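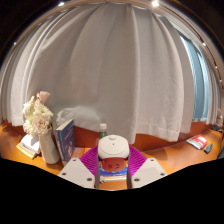 1/ Big news from the Trundale youth mentoring project - we're opening a second group in Wostley!

2/ It's for teens in foster care who want a steady adult around while they finish school. Mentors meet them every other Thursday, for a full year. Snacks included, obviously.

3/ The first group raised 700 dollars for bus passes all by themselves. I'm still grinning about it. Another 370 came in from the Rirnine bakery's coffee morning, so thank you, thank you!

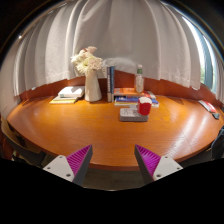

The round table, Wostley.

4/ We need more mentors by January. No special background needed, and training is free (two evenings, plus a background check). Reply or message me and I'll send the form tonight!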